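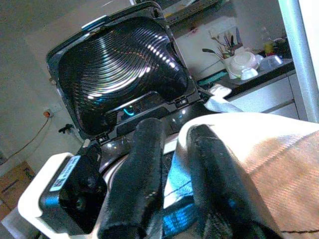

Fikri Osman writes the house rules for the home-robot work at Tradik. The first version ran to 3134 words, and he says hardly anyone read it to the end. The current one fits on two sides of paper and is kept by the door of the test flat in Flurkgate.

"People wanted a rule for every object," he says. "You can't do that in a kitchen. So we wrote rules for kinds of contact instead – hot things, sharp things, soft things, and anything with a person near it."

Heating appliances come first. They are treated as hot unless someone has checked them by hand and signed the sheet. Osman borrowed the idea from Maltum, where he spent four years on packing lines.

"A grill looks the same at 200 degrees as it does cold. The arm has no business guessing."

Cloth gets nearly as much space, which surprised the operators.
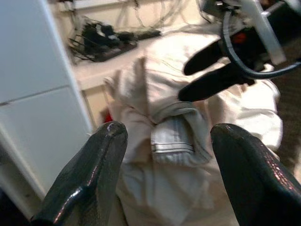

"With fabric the trouble is what you can't see underneath," he says. "A cable, a cup, somebody's hand. We ask for a slow first touch, and if both arms are working on the same piece, one of them holds still while the other moves."

Every session has one named person at the stop button, and that person does no other job. Osman would like the same written into contracts with outside firms. Pattinasarany, which runs trials of its own, has agreed to it for the next 100 sessions.

He is less keen on long training courses. New operators get a morning, then work beside someone experienced until April, when the rules are next revised.

"I'll cut it again if I can," he says. "There's still a paragraph about doors that I don't like."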